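Workshop notebook, 7/20/18

Glaze day, sort of. I came in meaning to fire the last of the Hestent tiles and ended up spending most of the morning arguing with a bucket, so this entry is mostly for whoever mixes the next batch of celadon. Read it before you touch the big whisk!

The bucket in question is the one marked Comholm on the lid (the old recipe, with the Comholm feldspar we bought in January). It had settled into something like a paving slab. I got a wooden spoon about an inch in and then the spoon stopped. Not a dramatic stop, just a polite refusal. I poured the clear water off the top into a pitcher and kept it – please always keep it, there's dissolved stuff in there that belongs in the glaze – and went at the slab with the paint scraper. It came up in curls, like cold butter. Took forever. My wrist is not happy.

Once it was all broken up I put the water back a little at a time and ran it through the coarse sieve, then the fine one. The coarse sieve has a tear near the rim again. I patched it with epoxy but it wants replacing, and I'd like us to buy one of the ones with the metal rim this time, even if it costs more.

Weighed out a small fresh batch too, to compare. 324 grams of the feldspar, everything else from the card taped inside the cupboard door. I know the card says to add the bentonite last. Don't. It goes lumpy and you spend your life chasing lumps. I mixed it dry with the silica first and it went in like a dream, no clumps at all. I've written this on the card in green pen, so if you're wondering who defaced it, hi.

Then the Epsom salts. A pinch in a bit of warm water, stirred into the old bucket, and wow, what a difference. It went from skim milk to heavy cream in the time it takes to rinse a sieve. I'd been told this for years and never bothered. It should keep it from settling so hard, too, though we'll only know that when somebody opens the lid in a month. If it's a slab again, I'll eat the spoon.

Dipped nine test tiles in all: three in the old bucket before the salts, three after, three in the fresh batch. Same clay for all of them, the Cruickshank white, bisqued last week. I counted to three out loud for every dip, and felt silly, and it worked fine. The ones from before the salts dried patchy, with a thin streak down the middle where it ran. The after ones look even all over. The fresh batch looks even as well but a hair thicker, and I might have been counting slow by then.

They're on the middle shelf with the bottoms wiped. Numbers are scratched on the backs. Please don't move them around, even if you need the shelf, or at least keep them in order if you do. 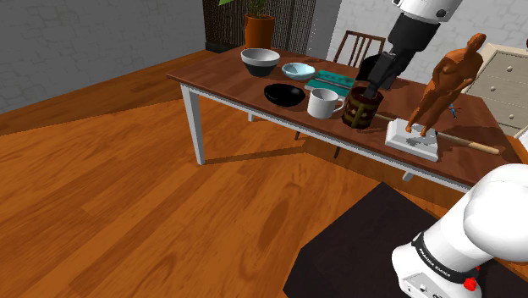

Which brings me to bowls, and the trouble with them. Tiles are easy. Tiles are flat, or you can stand them up and watch the glaze run, and they tell you the color and not a whole lot more. A bowl does something else entirely. Glaze slides down the inside and pools at the bottom, so a deep one and a shallow one out of the same bucket can look like they came from different workshops. The pale blues are the worst (or the best, depending on my mood) for that. You get a thin wash up at the lip and then this glassy puddle in the well. A straight-sided mug hardly shows it.

I'd like to do the next round on real shapes for that reason. Something deep, something wide and low, a mug with a handle, because glaze loves to gather where the handle joins and I always forget until it's too late. Two-tone pieces as well, if we have the patience for wax. I've been dipping the foot half in one color and then flipping the pot for the upper band, and my line wobbles every single time. Somebody told me to set the pot on the banding wheel and do the wax line with a soft brush, loaded heavy, wheel going slowly, and not lift the brush until you're all the way around. Tried it on a scrap cylinder after lunch. Better! Still a bump where the start meets the finish, but you'd have to be looking for it. Test the wax on a scrap first, by the way. The stuff in the jam jar has gone thick and needs a splash of water.

Kiln notes. The little Irano is still reading low at the bottom. I put a cone pack on each shelf on the last bisque, cone 06, and the top one was flat over and the bottom one had barely nodded. The controller thinks the whole thing is fine, bless it. I turned up 906 in the log for the Celsius hold temperature from the last person who fiddled with the program, and I have no idea if that was on purpose or a slip of the finger. If it was you, write it down next time, in words, with a reason. I've left it alone for now.

I did vacuum the element grooves (unplugged, obviously, and cold) and there was a fair bit of grit in the lower ones, plus a crumb of glaze stuck to the brick, which I picked out with a dental tool. Put a dab of kiln wash over the bare spot on the bottom shelf. That shelf is getting rough and should be ground down before anyone sets a nice foot ring on it. Wear the mask and goggles, the good ones, on the hook by the sink.

The plan is to fire the test tiles on Monday, slow to start with, then the medium ramp, and a five minute hold at the top. Cones on every shelf again. I'm putting one tile from each set on each of the three shelves, so if the bottom comes out dull we'll be able to tell if that's the glaze or the kiln.

Things we're low on: wax resist, the fine sandpaper, sponges (who is eating the sponges?), nitrile gloves in medium. There's plenty of silica. The tin oxide is down to the last scoop, and I'd rather wait on ordering it until we know if the white is staying on the Hestent list or getting dropped.

The Hestent tiles themselves never got fired, sorry. They're dipped and dry and sitting on the cart by the window with a cloth over them. The corner ones need their edges touched up before they go in, I knocked one against the doorframe.

Left the pitcher of saved water next to the sink by mistake, with tape on it. It's empty now, so go ahead and wash it.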